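# Package taken from our building lobby, police want "proof of value" — what do I give them?

**Najwa Rizk**

Hello all. I live in a rented flat in Stallotthorpe, in a building with 16 apartments and one shared lobby. In March a delivery was left under the mailboxes at 2:40 in the afternoon, and when I came home at six it was gone. The lobby camera shows a person in a gray hood who enters behind a neighbor and leaves with my box. The manager saved the video for me.

I made the report online and received a case number. Now an officer has written that I must send proof of value before they can decide what kind of theft it is. In the box were a kettle, a coat and a pair of boots, together 196 dollars. The kettle I bought from a small shop, Lapiņa, and they do not send a paper receipt, only a message on the phone, which I deleted.
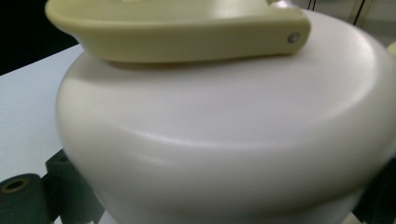

A white pot or kettle with a pale yellow-green handle.

Is a photo enough, or do I need the bank statement too? And must I go to the station in person? I work until late and it is difficult for me to go there.

**Njål Hedlund**

A photo helps them to know what to look for, but it says nothing about the price. Send the bank statement, and cover the lines that are not about these purchases. Also write to the shop and ask for a copy of the order. Most shops can find it with your email address or the last digits of your card.

I had a bicycle stolen from a cellar two years ago and did everything by email. It took 3 weeks before someone answered, so put the case number in the subject line every time — otherwise your message goes to the general mailbox and waits there.

Ask the officer how they want to receive the video. In my case they sent a link for uploading. Keep your own copy also, and write down the date when the manager saved it.

One more thing, ask the seller of the coat and boots for a refund now. You do not have to wait for the police to finish.

**Rindo**

same thing happened to my sister, they never found the guy. where she lives the limit for the more serious charge was 900 dollars so hers was the small kind and she got a letter and that was it. don't know what the limit is for you. check if your renters insurance covers it but look at the deductible first

**Najwa Rizk**

Thank you both. I have written to Lapiņa and I will send the statement tonight. The coat seller has already opened a claim with the delivery company.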